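Lomville Basket-Weave Kitchen Towel, Teal: Review

Price paid: 25 dollars for a set of four
Sold by: Cikov Home
Material per label: 80 percent cotton, remainder linen
Maximum wash temperature per label: 90 °F

The Lomville towel is a mid-weight kitchen towel in a raised basket weave, sold in sets of four. I bought the teal set in September to replace a stack of flat-weave cotton towels from Teixeira that had gone thin in the middle. The old towels stayed in rotation for comparison. Both types were used for hand drying, dish drying and wiping down the counter next to the sink, and both went through the same laundry.

Out of the package

The towels come folded around a card and held with a paper band. There is no plastic. Each one has a hanging loop sewn into one corner and a care label sewn into the side hem. The label is stiff and sits where a thumb tends to land, so I cut it off all four with small scissors. The stitching holding the label is separate from the hem stitching and can be removed without opening the seam.

Hems are double folded. Corners are square on three of the towels and slightly skewed on the last one, which has never lain flat. It dries dishes the same as the others but looks worse on a rail.

The first wash

Unwashed, the towels repel water. A drop placed on the surface stays there as a bead. The card recommends washing before use, and it should be treated as a requirement. I washed them alone, cold, with a small dose of detergent and no softener. The water in the machine window was faintly green during the first wash and clear during the second. A white cloth included with the second load came out white.

Shrinkage was greater in length than in width. A towel folded in thirds lengthwise used to hang level with the bottom of the oven handle bracket, and after the second wash it stopped short of it. There has been no visible change since. The weave tightened in the same period, and the surface went from smooth to pebbled.

Absorbency

After two washes the towels take up water quickly. The raised weave holds more than the Teixeira flat weave does, and one Lomville towel will dry a full rack of plates and bowls before it starts to smear. The Teixeira towel needed to be swapped partway through the same rack. On glassware the order is reversed. The flat weave gets into the bottom of a narrow glass more easily and leaves a cleaner surface, and the Lomville is too bulky to push down past the rim of anything small. I still keep two flat towels for glasses.

Lint was noticeable on dark plates for the first several uses and has since dropped to a level I would not mention if I were not writing a review. 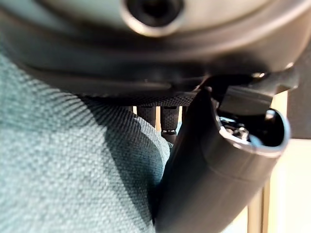 Will the weave snag on forks and other sharp edges?

It can. The raised yarns will catch on fork tines and on the teeth of a box grater, and one of my four has a pulled loop near the hem from a grater. The pull was worked back in with a blunt needle and has not spread. Dry graters with something flatter.

Drying time

This is the main weakness. A thick textile with a raised structure takes longer to dry than a thin one, and the Lomville behaves accordingly. Spread over the bar of a Primirwood wall rack, a towel that is damp after the evening dishes is dry by morning. Bunched over a hook by its corner loop, it is still damp in the folds at 8 a.m. and starts to smell by the second evening. The loop is well made and strong enough for the job, but I stopped using it for anything except a towel that is already dry.

In the tumble dryer they need a longer cycle than the flat towels. If both types are in one load, the flat ones come out overdried and creased while the Lomvilles are cool and damp along the hems. Separate loads fix this. So does pulling the flat ones early.

Color

The teal has held up under cold washing. In daylight it reads more green, under a warm bulb more blue. The weave produces lighter high points and darker recesses, and this hides minor stains well. Coffee disappears. Turmeric does not, and one towel has a yellow patch that survived an overnight soak with oxygen bleach. The label prohibits chlorine bleach and I have not tested it.

The low temperature limit is worth considering before purchase. Anyone who is used to boiling kitchen linens or running them on a sanitize cycle will be working outside the care instructions. I ran the skewed towel through one hot cycle to see what would happen. It lost some color relative to the others, and the hem puckered. Weave and absorbency were unchanged.

Storage

Folded in quarters, the set makes a taller stack than eight of the old ones did, and my towel drawer would not close on it. Rolled, they fit standing on end in the same drawer. The fabric is springy enough that a loose roll opens by itself, so they need to be packed in fairly close.

Against the alternatives

Cikov Home also sells its own waffle towel at a lower price per piece. I have used one. It dries faster and absorbs less, and the waffle cells flattened sooner than I would have liked. For a kitchen with a dishwasher and only occasional hand drying, it is the more sensible purchase. The Lomville suits a sink where most things are washed by hand and where there is a bar or rail to spread the towel on.

Rating

Absorbency: very good
Drying time: poor on a hook, acceptable on a bar
Lint: acceptable after several washes
Construction: good, one skewed piece in the set
Colorfastness: good when washed cold
Would buy again: yes, one set, keeping the flat towels for glasses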